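Search talks Enter keywords Go

Speaker notes: What the idle hand is doing
Olumide Igwe, Flimden group, 29th February

Slide 1. Say hello. Thank Morenike for the slot. Do not mention the projector.

Slide 2. The question. Ekpo learns household chores from head-camera video of people. We label the working hand and throw the other one away. I did this for two years and felt fine about it.

Slide 3. Method. 3732 clips, 11 chores, both hands labeled this time. Each idle hand gets one of three tags: resting, bracing, holding. Zainab and Iulian tagged separately, then argued. (Pause. Let them imagine the arguing.)

Slide 4. A clip from the plant chore. Leave it up a while, people like plants. 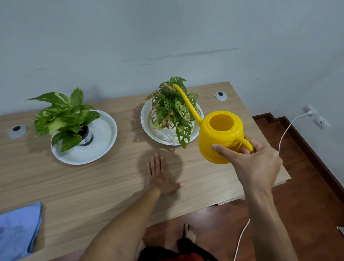 Fig. 2. Right hand on the can, left hand flat on the desk. Tagged "resting" by one of us and "bracing" by the other.

Slide 5. Result. With both hands in training, Ekpo spilled less in 40 test pours. It also now pats the desk before starting. We have no plans to fix this.

Slide 6. Limits. One lab, one robot, very polite desks. Questions.

Comments (2)
Fidelina Villanueva: Did the patting carry over to the other chores?
Iulian Pană: It was bracing.

Contact | © Flimden | Back to top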